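Search the forum... Go
4 min read

Towels going stiff, is it the water or me?

plaltow_jen
We moved out past the edge of town in January and ever since then every towel we own has gone like cardboard. Same machine, same powder, same line out the back. The only thing that's changed is we're on bore water now. My mum reckons I'm using too much powder, my husband reckons I'm imagining it (he dries himself with whatever's nearest, so his opinion doesn't count). What's everyone doing?

Dotix77
Your mum's right, sorry! Halve the powder. Then halve it again. I did a wash with none at all once and the water still came up sudsy, that's how much was stuck in there from before. Hard water doesn't rinse well so it just keeps building up.

hailu_road
Disagree with Dotix, at least on hard water. You need MORE detergent in hard water, the minerals use up a fair bit of it before it gets anywhere near the dirt. Cut it back and you end up with grey towels that smell like a wet labrador. What you want is a proper liquid, a warm wash and an extra rinse. And get the bore tested before you go buying anything. Ours came back at 314 for hardness and the bloke at the pump shop just whistled.

Fabrice Renaud
I'm with hailu_road on the testing but I'd leave the detergent alone for now and look at the drying. Full sun all day on a still afternoon will stiffen any towel, soft water or not. I bring mine in while they're still a touch damp and give them 10 minutes in the dryer on low, then fold.

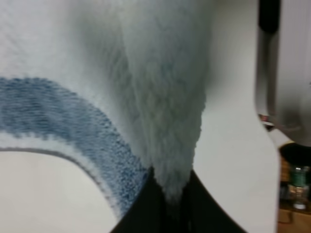 The other thing is softener. Please don't! I used it for years and my bath towels ended up pushing the water around on my back. A cup of white vinegar in the rinse compartment does the job and the smell's gone by the time they're dry.

Dotix77
Vinegar is terrible for the rubber seals, Fabrice. My sister went through 2 door seals doing that.

Fabrice Renaud
Was she using it every wash? I do it once a month or so and the machine's older than my youngest.

Dotix77
Every wash, yeah. Fair enough.

cevska
We paid close to 2,000 for a softener on the whole house, so I'm biased, but the kettle's clean and the towels are lovely. You do have to lug salt home though.

plaltow_jen
Not in the budget, cevska, I wish! Ok, I'm getting the water tested and trying the dryer thing this weekend. Leaving the powder as it is till the result's back, so Mum can wait. Does anyone know if the council does the testing or do I have to post a sample off somewhere?

hailu_road
Pump shop did ours. Bring it in a clean jar and run the tap for a bit first.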